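克拉瑞斯(Claris)家常炖煮课夏季班七月开课,即日起接受报名

2026年6月26日,沃索赛德(Wasorside)

沃索赛德厨艺社今天宣布,大家盼了好一阵子的“克拉瑞斯家常炖煮课”夏季班将在七月正式开课。去年冬天那一期结束以后,不断有学员写信来问:天热了,是不是就不炖东西了?我们的回答一直是,夏天当然也要炖,只不过炖法要轻一点,汤要清一点,锅里的东西要跟着菜市场走。这一次,我们总算把这句话写成了一整套课程。

夏季班一共10节课,每班最多收12人。课程从最朴素的一锅鸡汤讲起,接着是番茄炖白豆、冬瓜薏米排骨、绿豆百合,还有一节课专门留给鱼汤——这是老学员们呼声最高的题目,去年因为时间不够没能讲完,我们心里一直惦记着,这回无论如何要补上。每节课大约两个半小时,前半段讲食材和火候,后半段自己动手,最后大家坐下来,把当天的成果一起吃掉。 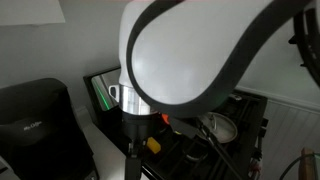 说到火候,我们想多说几句,因为这确实是整套课程里花心思最多的部分。许多人在家里炖汤,习惯一开火就开到最大,等锅里翻滚起来了才想起来调小,结果汤色发浑,肉也容易柴。夏季班会从冷水下锅开始,一步一步教大家看水面:什么时候该撇沫,什么时候该盖上锅盖,什么时候宁可让它敞着口慢慢收一收。这些功夫说起来不难,真要做得顺手,还是得站在灶台前练上几回。我们也特意把每节课的菜量定得小一些,让初学的朋友不至于手忙脚乱,家里只有一两口人的,也可以照着方子原样做,不必再费神换算。

课程所用的蔬菜和香草由布雷武莫拉(Brevumora)农场供应。农场会在上课当天早上采收,所以菜单难免会有一点小小的变动,比如原定的丝瓜没长好,就可能换成西葫芦。我们觉得这倒也是家常菜本来的样子,还请各位学员多多包涵。随课发放的讲义由希尔沃宁(Hirvonen)印务承印,今年改用了线圈装订,摊在台面上不会自己合起来。讲义后面还留了几页空白,方便您记下自家的咸淡和口味。

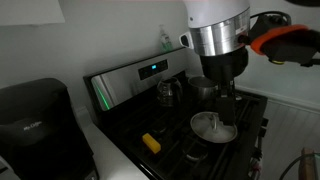 锅盖的用法是夏季班前几节课的内容之一。

夏季班全套课程学费为2,000元,食材、讲义和围裙都已包括在内。若您只想先来试一节,也可以单独报名鱼汤课或鸡汤课,费用请向报名处询问。参加过往期课程的老朋友可以优先选班,报名时请注明上一次上课的季节,我们好替您把原来的座位偏好找出来。

报名请到沃索赛德厨艺社前台登记,或者通过社里的网上报名页填写表格,名额满了以后会转入候补名单。有食物过敏或忌口的,请务必在表格里写清楚,写得啰嗦一点也没有关系,我们会逐份细看。上课时请穿防滑的平底鞋,长头发请扎起来,另外带一个能密封的盒子,吃不完的可以装回家,给家人也尝一口。

关于沃索赛德厨艺社
沃索赛德厨艺社长期开设面向普通家庭的烹饪课程,内容涵盖炖煮、面点、腌渍和节令小菜。“克拉瑞斯”是社里炖煮系列课程的名称,每年分冬、夏两季开班。

媒体及报名咨询:沃索赛德厨艺社课程部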